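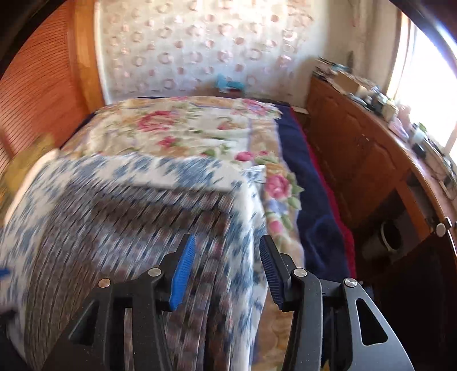

Is Ayten Gündoğdu coming back for season 2 of Skunden or did they recast Marit?

She's coming back. Storell put out the cast list in June and her name is first on it, same role, and Sandrine Langlois is directing again.

ferryboat_fran
OK thank you to whoever pinned that at the top, I've been digging through eleven pages of the old thread trying to find a straight answer! My sister swore up and down that she'd quit to do movies. I told her that was a rumor from the finale and she did not believe me.

So now the real discussion. Are we happy?? Because I am so happy. I rewatched the ferry episode last night and she does more with a coffee cup in that first conversation than the detective guy does all season.

mullet_over
Happy she's back, less happy about Langlois. I know I'm going to get yelled at. I thought the first season looked great and moved like cold syrup. Episode four is a whole hour and what happens is that a man sells a boat.

ferryboat_fran
He sells THE boat though

mullet_over
He does sell the boat.

pinkerton_lane
I'm with mullet on the pace and against him on everything else. The reason the boat sale works is that you've spent so long on that dock you feel like you know the family. If you hand it to some director who cuts every three seconds you get every other missing-person show on Storell, and there's already a whole row of those on my home screen that I'm never going to watch.

My bigger worry is what happened with Urkska. Has everyone here seen it? The festival cut was 186 minutes, and I was lucky enough to see it that way in a theater with 300 other people, and you could hear folks crying at the end. Then Gaillard took 40 minutes out before it went to streaming and the whole grandmother story went with it. She has one line now! She's basically a lady at a bus stop.

So if Gaillard is producing season 2 (are they? the list doesn't say), I'd be nervous.

tubesocks_ted
Gaillard was on season one too. It's in the end credits, right before the music. So whatever they did to Urkska they didn't do to Skunden.

Also I've only seen the short version and I liked it fine. The grandmother at the bus stop was one of my favorite things in it. I didn't know I was missing anything.

pinkerton_lane
Ted, you are breaking my heart. Please find somebody who saw the long one and have them tell you the soup story.

quiltnight
Hi all, mostly a lurker, I come over from the crafts board. I do a lot of sewing while I watch, so I have seen all of season one maybe four times without ever looking directly at it, ha. I'd say that's the right way to watch Langlois. You look up and there's a face, you look down and do your hem, you look up and it's the same face but now it's sad.

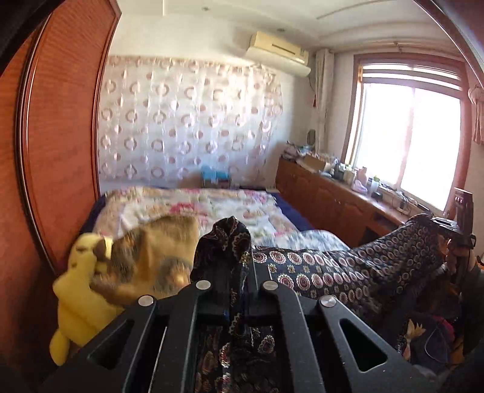
Black cloth, rows of round medallions in cream and dark red

Anyway what I came to say is that I think people are remembering the finale wrong. Marit doesn't get on the ferry. You see her buy the ticket and you see the ferry leave and you see her brother on the dock looking out. You never see her on board. I went back and watched the last part properly, with my hands in my lap, and there is not one shot of her on that boat. So all those "how will they explain her coming back" posts, there's nothing to explain. She's been in town the whole time.

mullet_over
Hang on. There's a red scarf at the rail.

quiltnight
There's a scarf at the rail but it's the aunt's scarf! The aunt wears it at the funeral lunch. Marit's is the shorter one with no fringe. I will go to the mat on scarves.

ferryboat_fran
I AM SCREAMING. The aunt?? Why would the aunt be on the ferry

pinkerton_lane
Because she has the money from the boat, Fran.

ferryboat_fran
Oh my gosh.
Oh my gosh he sold the boat and she has the money

tubesocks_ted
I don't buy it. I just paused it on my TV and the person at the rail is turned away and the scarf is blowing all over the place, it could be anybody. I think it's an extra. I think they filmed a ferry leaving and there happened to be passengers, and we are all reading tea leaves. You do this every time, last year you all decided the mailman did it and the mailman was never in another episode.

mullet_over
To be fair the mailman was very suspicious.

tubesocks_ted
He delivered the mail!

dockside_dee
I worked in costumes for a local theater for a while (small stuff, nothing you'd have heard of) and I'd lean toward quiltnight on this one. You don't put a red scarf on a background person in the last shot of a season if red scarf already means something in your story. Somebody would have caught it. I've been sent back up the stairs to change an extra's socks for less than that.

Where I'd disagree is that it has to mean the aunt. It could be Marit wearing the aunt's scarf, and then you have a much sadder story, because it means she went by the house first.

quiltnight
Dee, I had not thought of that and now I have to go lie down.

ferryboat_fran
Dee please post more

mullet_over
All right, I'll say something nice. If the scarf thing is on purpose, I take back half of what I said about the pace. I'll keep the other half. There is still no reason for us to watch a man fill out a bill of sale in real time.

And can we talk about Gündoğdu's accent for a second? My wife says it comes and goes. I never noticed, but now that she's said it I can't stop hearing it in the kitchen scenes. It's stronger with her mother. I figured that was a mistake, but I'm starting to think everything in this show is on purpose and I'm just slow.

pinkerton_lane
It's on purpose. I do it myself! I moved away at nineteen and the minute I get my mother on the phone I'm right back on her porch. My kids make fun of me for it. I thought it was the truest thing in the show and I remember sitting there on the couch thinking, well, somebody has been paying attention.

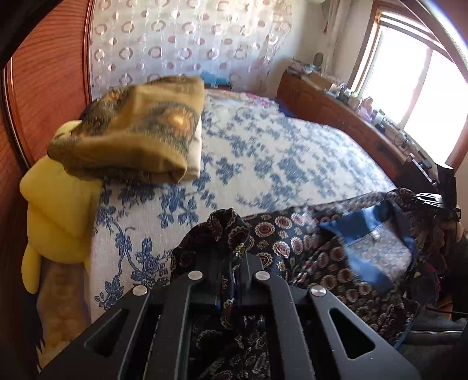
And she does the same thing in Urkska, only backwards. In the long cut she talks like a city person all the way through until the grandmother gets sick, and then it slips, just a word or two at first. You lose nearly all of it in the streaming version because those were the scenes that went. So Ted, when I complain about the cut, that's a big part of it. It's her best work and it's sitting on a shelf somewhere at Gaillard.

tubesocks_ted
OK, that does make me want to see it. Is there any way to? I'm not going to a festival.

pinkerton_lane
Not that I know of. There was talk of a disc and then the talk stopped. If Skunden does well again maybe somebody over there will wise up.

mullet_over
At three hours plus I'd need two sandwiches and a pillow, but I'd watch it.

ferryboat_fran
Does anybody have a date for season 2 yet? My Storell subscription runs out and I'm trying to decide if I let it lapse or keep paying for a row of missing-person shows

dockside_dee
No date. The cast list just said filming was "under way," and that could mean anything. I'd let it lapse and sign back up when the trailer comes out. They usually send you a discount once you cancel anyhow.

tubesocks_ted
They did not send me a discount. They sent me a survey.

quiltnight
Got up from my lie-down and checked the funeral lunch again. The scarf is on the back of the aunt's chair when everyone leaves the room. She walks out without it. So Dee could be right, anybody could have picked it up, and the last one out the door is the brother.

ferryboat_fran
THE BROTHER

mullet_over
The brother is on the dock! He's waving!

quiltnight
He isn't waving, he has his hand up. Go look. I have it paused right now.

Contact the moderators | Terms | Copyright the board owners and individual posters | Back to top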